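Part 4: Adding a second currency to your Comano invoices

If you've followed me through part 3, you've got Comano talking to your bank and your customer list loaded. Now for the bit I put off for a whole winter, getting paid in something other than dollars. I sell replacement parts for weaving looms, and when a shop overseas asked if they could pay in their own money I said sure, how hard can it be. Well, set aside an evening!

Before you start, have your account number and routing number in front of you, plus the settlement code that came with your Zirkell welcome letter (it's the long one at the bottom, not your customer number, and yes, I mixed them up).

1. Sign in as the owner. A helper login will show you the currency page but the Save button stays gray.

2. Go to Settings, then Money, then Currencies. Your home currency is at the top with a little lock next to it. Leave the lock alone.

3. Click Add currency and pick the one you want. If you trade in several, add one, finish all the steps, then come back for the next. 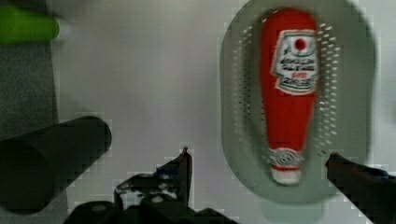 4. Choose where the rate comes from. You get three choices: daily, monthly average, or typed in by hand. I use daily. Larasati Nugroho, my bookkeeper, prefers the monthly average for anything under a contract, and she's set hers to roll over at 6 in the morning on the first of the month.

Note: the daily rate is fixed when you send the invoice, so a draft that sits around for a week will show a different total from the one you remember. Look at it again before you hit Send.

5. Type in the settlement code, no spaces or dashes. The box takes 20 characters. If you paste it in, check the end, as mine picked up a stray blank and I got error 168 over and over.

6. Under Rounding, pick nearest cent. Some currencies don't use cents at all, and for those Comano grays the choice out for you.

Caution: don't change the rounding once you've sent an invoice in that currency. The old ones won't be redone, and your customer's balance will be off by pennies that you'll be chasing in November when you're trying to close the books. 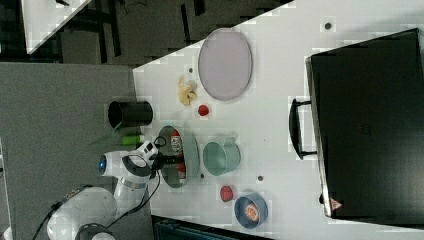 7. Link the currency to a receiving account. I have a Bosman account for this and it showed up in the list right away. If yours doesn't, click Refresh accounts, wait a minute and try again (logging out and back in works too, it's just slower).

8. Decide who pays the transfer fee. There are three settings, Sender, Receiver and Shared. On Shared, the first payment I got came in 39 dollars short and I had a very confused afternoon. I've switched to Sender and I say so on the quote.

9. Send yourself a test invoice for a small amount. Open the PDF and check the currency sign, the total and the bank details at the foot of the page. 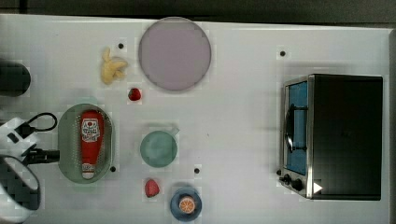 10. When the test looks right, void it. Don't delete it, or you'll have a gap in your invoice numbers.

If you export to Waron for your taxes, go to the export page and tick Include original currency. It's off to begin with. Without it you only get the dollar figure, and Larasati will write you an email.

Part 5 covers refunds and what to do when the rate has moved between the sale and the return.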